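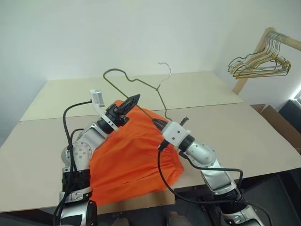

Silach wire hangers, dark green, pack of 16. I bought two packs in June to replace a mixed lot of plastic ones that kept snapping at the hook. They are plain wire with a colored coating, and the green is darker than it looks on the Trevia site.

Shirts and light jackets hang fine. The shoulders are narrow enough for my wife's blouses and just wide enough for my size large. A winter coat bends the lower wire after a few weeks, so heavy things went back on wood.

Shorts and skirts are the weak point. With an elastic waistband there is nothing to clip to, so the garment has to be folded over the lower wire, and thin fabric slides off when you pull out the hanger next to it. A strip of felt tape on the wire fixed most of that. Silach also sells a version with clips, which I have not tried.

The coating has held up well. One hanger out of the first pack had a rough spot near the twist and I set it aside. They take up very little room on the rail, and I now fit 23 on the side that used to hold 16.

Four stars. I would buy them again for shirts.

Erhan Dönmez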